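Stevcombe Office Furniture
About us

We do second-hand office fitouts. Desks, partition panels, screens, seating, the odd boardroom table nobody else can get down the stairs. Started in a shed at Ralton, moved to the current warehouse once the shed stopped shutting. 3,560 square metres now, 323 of that is showroom. Team of 6, plus 3 on the trucks when there's a big strip-out on.

What we do, short version. A company moves or shrinks or changes colour scheme, we go in, pull the lot apart, label it, bring it back, clean it, fix it, sell it on. Most of it has years left. Landfill is a rotten place for a good chair. 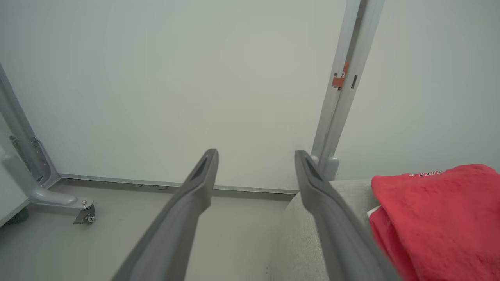

Panels and frames are the bulk of our work. People come in asking for desks and go home with half a meeting room. Pale grey is what we see most by a long way, wall panels, posts, legs, and it's easy to match, so if you've already got some at your place bring a photo and a tape measure and we'll sort you out. Grey upholstered seats go with all of it. Castors get checked on everything that rolls, and the screw or bolt on top of the housing is the bit to look at, same sort as on the foot arm at the left there. If it spins freely under a spanner tell us and we'll swap it, no charge in the first 6 months. Scuffed floors we can't help with sorry.

Ranges. Rothe is our own rebuilt desk line, new tops on old frames, any size up to what fits through your door. Stargate is the panel system, freestanding, goes up in an arvo with two people and an Allen key (supplied). Both come flat, both come apart again when you move. Instructions are in the box and have been rewriten since June, the old ones had step four and step five the wrong way round.

Delivery: metro most days, regional when the truck is full. Pickup fine, bring blankets and a ute. Trailers ok, please don't park across the roller door.

Schools and community groups get a discount, just ask at the counter. Donations considered, send pictures first. No filing cabinets, we have enough filing cabinets.

Showroom closed over the Christmas break, warehouse phone is still on but be patient, it might ring out a few times before someone get to it.

Page updated December 14, 2022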